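sim vise cell, planner notes (thread)

1/ ok got the vise approach going in sim again. new collision setup, same old arm
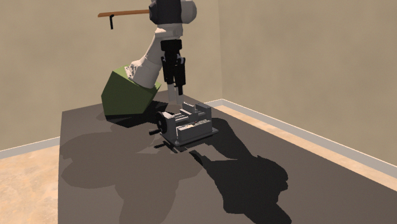
Gripper straight down behind the vise, handwheel on the left. Render from tonight's build.

2/ so the planner was treating the vise as one fat box. easy on the checker, useless for getting fingers anywhere near the jaws. every goal pose came back in collision

3/ split it up. base plate, fixed jaw, moving jaw, rods, handwheel. handwheel gets its own padding bc the wrist kept sweeping thru that side on the way out

4/ ran 746 start poses on the old model and 100 on the new one before I got impatient. not a fair comparison, I know, Elvia already told me

5/ 16 of the 100 still fail. most look like IK seeding, wrist flips and teh path goes the long way round. going to seed from the last good config and see

6/ planning time went up a bit w/ the extra shapes. around 2803 checks on a bad query. can live with that for now

7/ shadows are way harsher than I'd like for the perception side. Tiburcio wants softer lights before he trains anything on it, fair enough. my light config is from September and its a mess

8/ colour randomisation is next, then Melta gets the branch. Marisol if you're reading, don't merge the old vise file pls

9/ re-running the failures overnight, will post the seeds tmrw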